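A simulated arm that does the job every time proves very little on its own. We found that out with the Holine setup, which reported 187 clean insertions in a row while the gripper was closing on nothing in a fair number of them. The success check looked at where the part ended up and never asked how it got there.

What follows is the routine I now use to hunt for false successes before anyone quotes a number at me. It was written for our Koivisto runner, but any simulator that logs contacts and joint positions will do.

## Before you start

You need:

- the run log with contact events switched on (they are off by default, which I still think is a poor choice)
- the object list for the scene, with start positions
- a way to replay a single run at a slower speed

Don't bother with the summary report. It is generated from the same check you are trying to test, so it will agree with itself.

## Finding the false successes

### 1. Pick runs at random, including the good ones

Most people open the failures first. Leave those for later. Pull 20 runs marked as successful and copy them to a separate folder. If you choose them by eye you will choose the tidy ones.

### 2. Replay to the moment before the grasp

Step forward until the fingers are down near the part, then pause. Check three things at this point: which object is nearest the fingertips, how the fingers line up with its edge, and what else the arm could touch if it came down a little further over.

The tray scene is a good one to practise on. The fingers are just above the right end of the orange board, and the board lies between the pink and yellow-green panels, with short grey bars close by along the tray's open side. There are plenty of loose objects here that could be nudged while the position check looks only at the board.

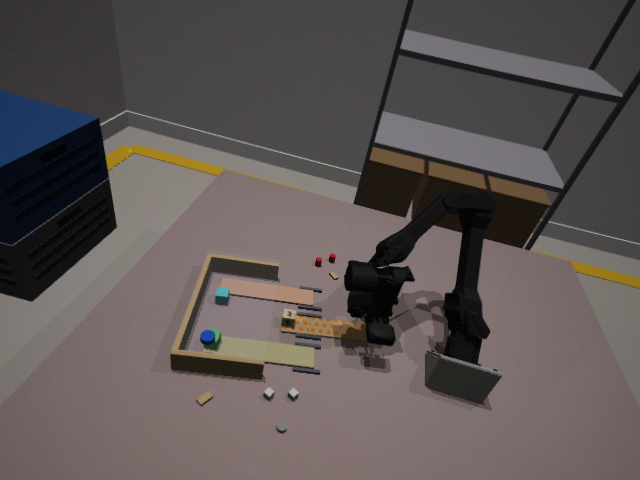 ### 3. Compare contact with movement

Find the first contact event between either finger and the target. Now find the first moment the target moves. Movement should come second. If the part moves with no finger contact logged, one of these is going on:

- another object pushed it
- the collision shape is bigger than the part you can see
- the solver started with two objects overlapping and threw them apart

The last was our main culprit. Maksym Romaniuk traced it to a collision shape that had been left at its old size when the visible part was made smaller in June. Everything looked right on screen.

### 4. Ignore the shadow

A shadow under the gripper makes it very easy to believe you can judge the gap. You can't. Read the fingertip height from the log and subtract the height of the part. I have lost an afternoon to this – please don't repeat it.

### 5. Take the target away

Delete the target and run the same task again. The run should fail. Ours passed 3 times, on a stale position left over from the previous reset. If yours passes even once, stop here and fix the reset before you do anything else.

### 6. Tighten the check and run it all again

Success should now need finger contact, a steady grip during the lift, and the final position. Expect the score to drop. Across 620 fresh runs ours fell far enough that the Zalamier demo was put back, and I was not popular.

## If the numbers still look too good

Turn on drawing for the collision shapes and look at them over the visible parts. Then vary the start positions by more than feels polite. A policy that only works from one layout has learned the layout.

I'd also be wary of the "auto-fix overlaps" option in the Ilaneck plug-in. It clears the warning, but in our tests it did so by moving objects at reset without writing that to the log. Leave it off until you can see what it moved.

None of this tells you how a real arm will behave. Keep the speed limit and the stop button where they are on the bench, whatever the simulator says.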